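Teaching Chemistry > Visits and Open Days

Tuesday, December 23, 2025
by Junhao Zheng

The open day at the Carrasco teaching laboratories started at nine, and I was there before the door was unlocked. I teach chemistry to students of fifteen and sixteen years, and for a long time I wanted to see how another place handles the subject of naming and formulas. My own students can draw a Lewis structure when I stand beside them, but when they go home it is gone.

Carrasco is on the edge of Ditcombe, behind the old railway yard. From the station it is a long walk and the signs are small. I recommend the bus. At the desk I got a paper badge and a program, and my visitor number was 579. I do not know from where they start to count.

The first session was in the Jurby room, which is the big teaching lab on the ground floor. The teacher gave us the same worksheet that her first-year students get in September. It asks for the names of salts made from a metal and a group of atoms such as sulfate, sulfite, carbonate or hydroxide. What I liked is that she does not give the list of ions at the start. The students first make the precipitates in small well plates, with two drops of each solution, and they write down only what they see. Barium chloride with sodium sulfate gives a white solid. Copper sulfate with sodium hydroxide gives a pale blue one. After that they ask for the names, and the names have something to hold on to.

I asked her how she treats the mistake that every student of mine makes, to write the charge of the ion as if it was part of the number of atoms. She said she makes them write the charges in a different color for the first month. I tried this once with my own class and gave up after a week, but I think now that I stopped too early.

We had then a title in the program called "Acid and Base Without the Burette." I was a little against it before it started. For me titration belongs to the burette, and a student should learn to read the bottom of the meniscus. But the method was good. They put the acid in a plastic dropping bottle, weigh the bottle before and after, and calculate from the mass. The results at my table were close to each other, closer than my class gets with glass. One visitor asked if the indicator was phenolphthalein or something else, and the answer was bromothymol blue, because the color change is easier to discuss with beginners.
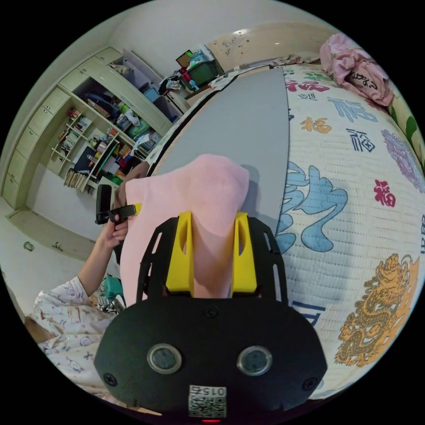
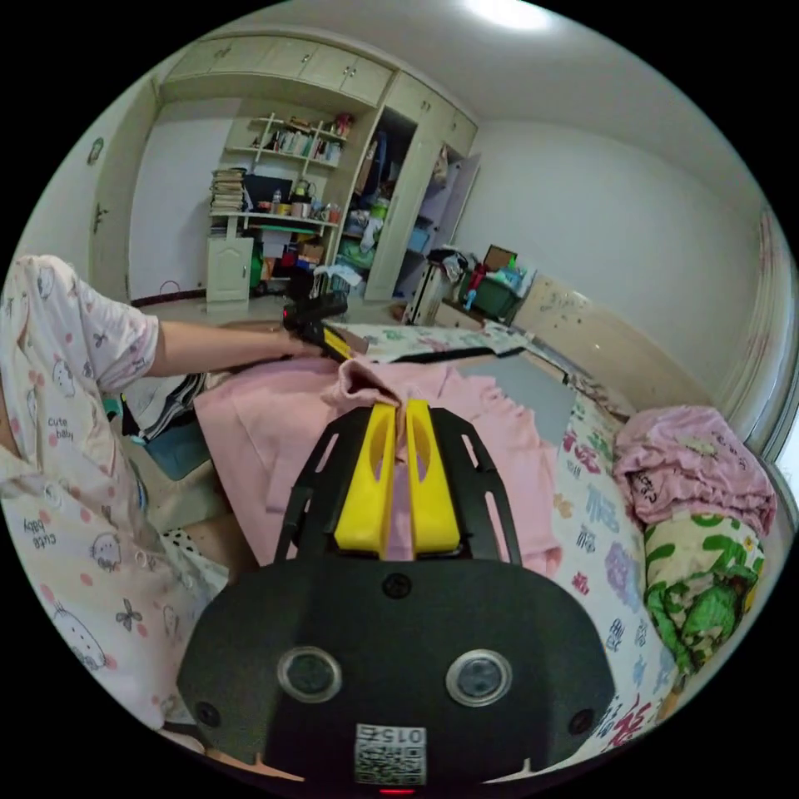 After the lunch break (soup, bread, and a very good apple cake) the group was divided in two. One half went to see the spectrometers. I went with the other half to the store and preparation room, which I found more interesting than I had expected. Every bottle has a label with the formula, the name and the date of opening. The formula is always written in full, with the water of crystallization, so copper sulfate is CuSO4·5H2O and not only CuSO4. In my school we have bottles with only the trade name, and I felt some shame.

The technician showed us also how they use Zullo, a small program for the stock list. You type a formula and it gives the molar mass and the shelf. It does not accept a formula with a wrong capital letter, so if you type CO when you want cobalt, you get carbon monoxide and a warning. The students are allowed to use it too, and he said that they learn the difference very fast in this way — faster than from a red pen.

The last part was a talk about organic formulas, three ways to write the same molecule. The speaker took butan-2-ol and wrote it as a molecular formula, then with all bonds drawn, then in the short form CH3CH(OH)CH2CH3. She spent a long time on the brackets. Why is the OH in brackets, and what would it mean without them? Many of us were quiet, and I believe that I was not the only one who never explained this well. She gave us a sheet with exercises, where the students must find which short formulas belong to the same compound written from the left and from the right.

There were some weak points. The talk was in a room without enough chairs, and the handouts for the first session were finished before the second group came in. The program said that we could speak with students, but I met none, they had gone home for the holiday. I would also have liked to see a real lesson — a demonstration for teachers is always more tidy than a class.

The next open day is in March. Registration is by email to the Carrasco office, and the places for the Jurby room are given first to those who did not come before. I asked for the worksheets as files and they promised to send them in January.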